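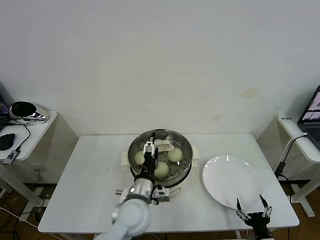 Steamed buns in the pot

My sister's staying with us until September and wants to take over Sunday-style family breakfast, which has been MY thing forever. I love her, but she's up before me and the kitchen is already a mess! How do you all share a kitchen with grown siblings?

2 answers

Osei, 2/19/23
Oh, we had this when my brother moved back in! We ended up swapping weeks, and whoever isn't cooking gets to sleep in (the best part, if you ask me). He still burns the bacon and I still eat it. Maybe let her have one morning and see how you feel about staying in bed.

Skuvitz
just get up earlier lol. we have 20 people here at the holidays and it's first one to the stove

Was this helpful? 2 people said yes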